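Re-bedding the loose tiles in the back hall

The hall floor at Estcombe is quarry tile on a sand and cement screed, laid well before we bought the house. By May, 11 of the tiles nearest the back door rocked underfoot and two had cracked across a corner. Most sounded hollow when tapped with the handle of a screwdriver. I had put it off for two winters.

Lifting them was easy enough. I raked out the joints with a carbide blade in a multi-tool, then worked a wide bolster under each tile from the open side. The old bed came away in plates. What remained was dusty on top and sound below, so I took it back to firm material with a scutch hammer and vacuumed it twice.

I measured the depth from a straight edge resting on the good tiles at either side. It was deeper towards the door, which explains why the previous owner's repair had failed there: a thick dab of adhesive in the middle of each tile and nothing under the corners.
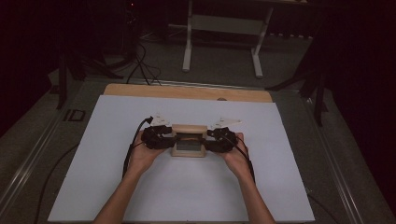

For primer I used Stestik, diluted as the tub says for dusty floors, in two coats. The first disappeared within minutes. The second stayed tacky on the surface and I left it overnight. The adhesive was Anach slow-set, which allows a thicker bed than the rapid version and gives time to adjust a tile that has gone down too low. I buttered the back of every tile as well as combing the floor.

Quarry tiles vary. Mine are sold as 150 mm but none of the ones I checked matched its neighbour exactly, so spacers are of little use. I set them by eye to the existing joints and checked the level with a long spirit level in both directions.

Replacements for the cracked pair came from the Strebel yard. They are a shade redder than the originals. I put them under the coat rack.

Grouting is still to do. The joints need a coarse sanded mix, and I want to test the colour on an offcut first.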